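Glaze notebook, bench 2
June 2019

Kiln down to 70 this morning, opened it too early as usual, lid propped on the brick. Nothing pinged, which is something. Unloaded top shelf first, then let the bottom sit while I had tea and wrote up the cones.

Firing was the slow one, Cetov programme, no soak at the top. Witness cones: top shelf bent over nicely, tip just touching. Middle the same or near enough. Bottom shelf is lagging again, cone barely leaning. So the element is on its way out or the shelf sits too close to the floor. Elias thinks element. I think shelf. We'll do the shelf first, costs nothing.

Results, top shelf:

Tile 37, the white with extra whiting. Smooth, no crawl, slightly dead looking. Afaf likes it. I find it a bit bathroom. Fine for the inside of mugs.

Tile 37 over the iron slip. Much better. Breaks brown on the ridges, goes creamy where it pools. Went on thick at the foot and ran but stopped short of the shelf, just. Wipe the feet higher next time. A finger's width, not the mean little line I did here.

Hijazi green (the recipe Afaf brought back on the torn envelope). Came out olive, not green. She says it should be brighter and she's right, I've seen the old bowl. Copper might be stale? Or we're reading her uncle's handwriting wrong. There's a figure in the third line that could be a 2 or could be a 7 and that would change the lot. She's going to ring and ask him. Until then no more batches, the copper's dear.

Pinholes. Same as April. All on the red clay, none on the white. I went back through the April pages and the bisque was rushed that time as well, so that's where I'd put my money. Elias says the sieve. We've got the fine sieve now and I DID use it for everything this time, so I don't buy it. Slower bisque next, hold it in the middle for a good long while and let everything burn off. If the pinholes are still there after that I'll buy him lunch.

Crazing test. Half the test tiles went in the freezer overnight then kettle water straight over them in the sink. Dandeo base crazed at once, you could hear it, then a second lot of lines after the ink went on. No good for tableware. Shame, loveliest surface of the lot. Could try more silica, a little at a time. Could also leave it for vases and stop fussing.

The Zerker clear held. No lines, even with ink rubbed in and left while I did the shelves. So Zerker clear is the liner from now on unless the supplier changes the frit on us again. Write the batch number on the bucket lid!! not on tape, the tape falls off.

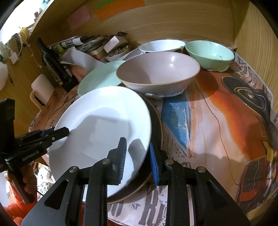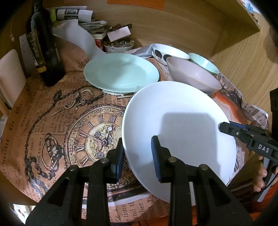 Plates generally. Still warping. Not the glaze, it's the making. The rims lift on one side, always the side facing the door when they were drying. Tried plastic over half of them and those came out flatter. Turned upside down on a board once leather hard, flatter still. So: plastic first night, flip in the morning, board on top, leave alone. Leave ALONE. Elias keeps lifting the plastic to look.

Foot rings too narrow on the big ones as well. The middle sags inside the ring and then they rock. Either a wider ring or a second small one in the centre. Afaf says her teacher always did two. Trim a few each way and fire them side by side, same shelf, or we'll never know which did it.

Clay: the red is getting short. Tears when you pull a handle. Too much of the reclaim went in I think, and it hadn't sat long enough. Mix next lot wetter, give it longer under the bench in the closed bin. Splash of vinegar, can't hurt. The white is lovely at the moment, no complaints, use it for anything with a spout.

Bottom shelf, opened after lunch:

Matt black came out shiny in patches and dry in others. Underfired, going by the cone, so no judgement on the glaze. Refire the lot on the top shelf and look again. Don't bin it Elias, I mean it.

Iron slip on its own under the clear, lovely. Like treacle. Best thing out of the kiln and it was only there to fill a gap. Mix was 5 iron to the hundred, weighed on the small scales, ball clay the same as the last jar. Copied into the front of the book so it doesn't get lost like the blue did.

One cup stuck to the shelf. My own fault, glaze on the foot. Came away with the chisel and took a bite of kiln wash with it. Ground the shelf, two fresh coats of wash, leaning by the door to dry. Goggles are in the drawer under the scales now, not on the hook.

Scales drifting again by the way. Zeroed them three times with the same jug on and got something different each go. New battery, then if it's still daft we replace them. Everything weighed this week is a bit suspect becuase of this, including, probably, the olive. Hm. Worth reweighing a dry batch of the green on the old balance before blaming the uncle.

To do

Props under bottom shelf, one size up
Slow bisque, red clay only
Refire black
Silica line blend on the Dandeo, small cups, label the BACKS
Order wax, cones, more whiting
Wash the sieves properly, someone left slip in the coarse one and it's set like a biscuit
Afaf to ring about the green
Elias to check element resistance while the kiln's empty and unplugged

Later. Elias has done the element. Reading is off from what's pencilled inside the lid but not by masses, and we don't know who pencilled it or when. Says it'll do a few more firings. Shelf going up a size regardles. Bisque is packed and the plug is out of the lid, going on first thing, whoever's in first presses start and checks the vent is open.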